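Chervil, the slow way

Léonie Vidal sows hers in September, straight into the ground. No pots. Chervil hates being moved, it bolts the minute you look at it.

Her plot at Nevance is clay, heavy, shaded by a wall till 11. Good for this. Rows 20 cm apart, seed barely covered, water, wait. First leaves in a fortnight if its mild. Cut from the outside and leave the heart alone.

Flavour? Somewhere between parsley and aniseed, but faint. Goes in at the very end, eggs mostly. Dried it tastes of hay.
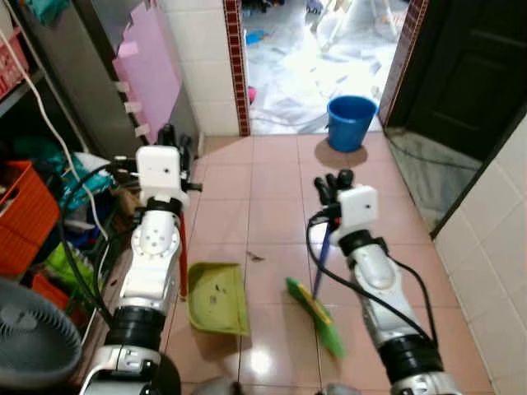 Slugs are the main trouble. Greenfly too, in a warm spring. Vidal picks them off by hand and sows again in March, thicker, becuase half of it will run to seed by June. She lets a few plants flower and keeps the seed for one year, no longer.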